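Why Does Sticky Tape Stick?

Hi again! It's Naheed Rajput, back with another one of your questions. This one came in from a whole class in Gumley, and it was written on a piece of masking tape stuck to a postcard, so full marks for style. They wanted to know why tape sticks to things, why it sometimes doesn't, and why the roll doesn't just glue itself into one big lump forever.

I love this question because I use tape every single day (my desk lamp is about half tape at this point) and for years I never thought about it at all. So go and find a roll if there's one in the house. Any kind will do. Pull off a little bit, press it on the back of your hand, and peel it off again. Did you feel that tug on your skin? That tug is what we're going to talk about.

Two layers, sometimes more

A piece of tape looks like one thing but it's at least two. There's the part you can touch without sticking to it, called the backing. The backing might be clear plastic, or paper, or cloth, or stretchy rubbery stuff. Then there's a very thin layer of sticky stuff spread on one side. The grown-up word for sticky stuff is adhesive (say it "ad-HEE-siv").

Now, glue from a bottle goes on runny and then dries hard. Tape is different! The adhesive on tape is never supposed to dry out. It stays soft and gooey the whole time, a bit like very, very thick honey that has forgotten how to drip. And that softness turns out to be the big secret.

Bumpy, bumpy, bumpy

Put your hand on a table. Feels smooth, right? If you could shrink down until you were smaller than a speck of dust, that table would look like a mountain range. Hills and valleys and cracks everywhere. Your tabletop, your window, your favorite plate, they're all bumpy if you get small enough.

When you lay one hard thing on top of another hard thing, only the tips of the highest bumps touch. It's like putting two hairbrushes together, bristles facing. There's mostly air in between.

But when you press tape down, the soft adhesive squishes into the valleys. It flows around the bumps and gets close to nearly all of the surface. Really close! And when tiny bits of stuff get that close together, they pull on each other a little. Those tiny bits are called molecules, and everything is made of them, including you and your lunch.

The pull between one molecule and another is so weak you would never notice it. But there are zillions of them under one little piece of tape, and they all pull at once. Think of one kid tugging on a rope, and then think of every kid in your whole town tugging on it.

Why you have to press

So now you can work out why your teacher tells you to rub the tape down with your thumb. Just laying it there isn't enough. You need to push so the goo gets into those valleys. It also helps to wait. Tape that has been on a wall overnight is often harder to peel than tape you put up a minute ago, because the adhesive has kept on slowly oozing into the gaps the whole time you were asleep.

I tried this on my kitchen cupboard one Wednesday. I put up one strip at breakfast and another strip right before dinner, then peeled them both. The breakfast one put up a proper fight. (It also took off a bit of paint, so ask before you try it on a cupboard.)

What happens when tape gets old

Tape doesn't last forever. I once opened a box of old drawings from when I was 9, and all the tape on them had gone yellow and crackly. It fell off in flakes like dead leaves. Light and air slowly change the adhesive and the backing, and some kinds go hard while others go all gummy.

Rubbing wears tape out too. If you've ever wrapped tape around a bike handle or a hockey stick, you know how it goes. First a corner lifts up. Then the corner gets rubbed and folded, dirt sneaks in underneath, and the edge starts to fray and curl and tear. Once there's dirt on the sticky side, that part is finished, because the goo is holding on to the dirt and can't reach anything else. 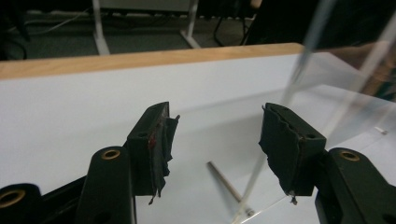
Why does tape stop sticking after you peel it off and use it again a few times?

Each time you peel it off, the sticky side brings along a little dust, fluff, skin or paint. Those crumbs sit between the adhesive and the next thing you stick it to, so less of the goo can get close enough to grab. Some of the goo may get left behind as well.

You can test that one with your own piece of tape. Stick it to your sweater and peel it off, then do it again, and again. I got up to 14 goes on my blue sweater before mine gave up completely, and by then it looked like a caterpillar. Then hold it up to the light and look at all the fuzz! A magnifying glass makes it even better.

So why isn't the roll one big lump?

This was my favorite part of the Gumley question. On a roll, the sticky side of each layer is pressed right up against the back of the layer underneath. It should be stuck for good, shouldn't it?

The trick is on the back. On lots of tapes, the people who make it put a super thin slippery coating on the non-sticky side. It's called a release coat. The adhesive can hold on to it just enough that the roll doesn't unravel in your drawer, but it lets go easily when you pull. Other tapes use a backing that the adhesive isn't very good at grabbing in the first place.

You may have noticed the same sort of idea on a sheet of stickers. The shiny paper the stickers come on has a slippery coating too, so you can peel them off without ripping them.

Peeling versus pulling

Try this with a grown-up's permission. Press a strip of tape onto a window and leave a little bit hanging off the end as a handle. First, try to slide the whole strip sideways along the glass. Hard, isn't it? Now lift up the handle and peel it back. Easy!

When you pull sideways, all of the sticky part is fighting you at the same time. When you peel, you're only fighting the skinny little line where the tape is coming up, then the next line, and then the next. It's like opening a zipper one tooth at a time. This is also why band-aids and posters so often start to go at a corner. Once one corner is up, the peeling has begun.

Stuff tape hates

Water is one. If the wall is wet, the water fills up the valleys before the goo can get there. Cold is another. In December I tried to tape a sign to my garden gate with my mittens on, and it slid straight off into the snow, because cold makes the adhesive stiff and it can't squish properly. Dust is bad and oil is worse. And some surfaces, like the slick coating on a nonstick pan, just don't pull on other molecules very much, so tape has a terrible time with them.

If you've got tape that keeps falling off, wipe the place clean, dry it all the way, warm the tape up in your hands for a minute, and press hard with your thumb from the middle out to the ends. Round off the corners with scissors if you like. Round corners are harder to catch and lift than pointy ones.

A thing to try at home

Get 6 strips of the same tape, all as long as your finger. Stick them on different things: a glass, a book cover, a piece of foil, a rock, a wooden spoon, a plastic lid. Guess first which one will be hardest to peel! Write your guesses down. Then peel them slowly, one by one, and see how you did. My rock was hopeless and my glass was the champion, but I have a very crumbly rock.

Send me your results and I'll put some of them up on the page. Next time I'm answering a question from a reader called Merico, who would like to know why bread goes hard when it's old but cookies go soft.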